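Speaker notes: district heating tariffs and who pays for the pipe

Slot is 20 minutes. Leave 6 for questions.

Opening
Thank the chair. Say that I work on heat networks, mostly small ones, and that the talk is about the standing charge and little else.

Slide 2. The Altadau network
110 homes on one loop, gas boilers as back-up. The standing charge is the same for a one-bedroom flat and a four-bedroom house. Pause on the bar chart, people need time to read it.

Slide 3. Where the money goes
Most of the standing charge pays off the pipework. Heat loss is billed separately at Altadau but rolled in at Maver, so the two bills can't be compared line by line. Say this twice. It came up last time.

Slide 4. Low users
A household that turns its heating down saves very little when the fixed part of the bill is large. Give the Pettigrew case: 2 flats, same floor area, very different use, nearly the same yearly bill.

Slide 5. Options
Charge by floor area. Charge by peak demand. Move part of the pipe cost to the council's capital budget. Gwenaël Rey prefers the second and will speak on it after the break, so keep it short.

Slide 6. What we are asking for
A published breakdown of the fixed charge for every network, in one format, by May. Plovimar has a draft form. Copies by the door.

Questions. If metering comes up, send them to the afternoon session.
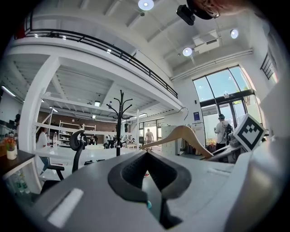
Clothes hanger and gripper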